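4.2 Timing of provisional results

The second part of the data covers the release of provisional counts after the regional vote in Plerness. The region has three electoral districts, Eltia, Gaillard and Budness, and each runs its own count before sending totals to the regional office. We collected every public release of partial results from the close of polls until the final declaration, along with the wire reports that quoted them. After duplicates were removed, 985 reports remained. Of these, 700 gave at least one vote share, and the rest mentioned the count only in passing.

Releases did not come at even intervals. Eltia published totals by polling station as they arrived, often several times an hour. Gaillard waited until a full ward was complete. Budness held everything until its own check was done and then released the whole district at once. A reader who followed only the wire reports would have seen the leading candidate fall below 50 percent late in the first night and rise above it again the next morning, although no totals were corrected in between. 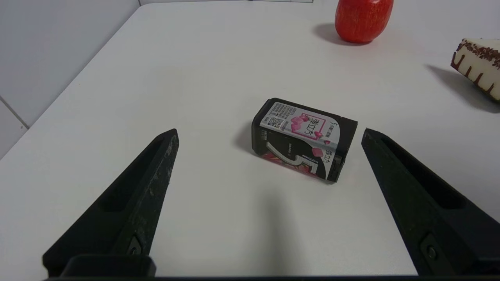 Figure 3. Gum box with a large numeral "5," lying on a white tabletop.

We coded each of the 700 reports for whether it named the share of stations counted and whether it said which districts were still missing. More than 600 gave the share of stations. Far fewer named the missing districts, and those that did were mostly published after Budness had reported. Early reports tended to treat the uncounted stations as if they would split like the counted ones. This was a poor guess in Plerness, where Budness has voted differently from the other two districts in every regional election for which we have records.

The threshold for a first-round win made this matter more. Under the regional rules a candidate needs more than half of the valid votes, and rejected ballots are left out of the total. Some early reports used all ballots cast as the base. The two figures were close, but the difference was enough to put the leader on either side of the line — and so to change the headline from a win to a run-off. We therefore recalculated all shares on valid votes only and kept the published figures in a separate column.

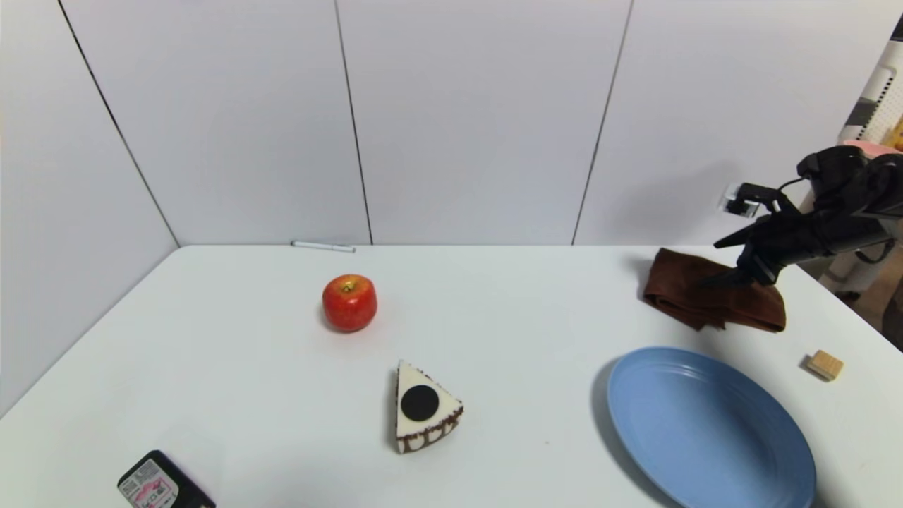
Why were the Budness totals not estimated from earlier elections?
The district boundaries were redrawn in August before the vote, and the older station totals could not be matched to the new ones with enough confidence. We left the Budness values blank until the district released its own count.

Reports that cited party tallies were kept in the sample but marked. They are left out of the comparison in Section 4.3, which uses official releases only.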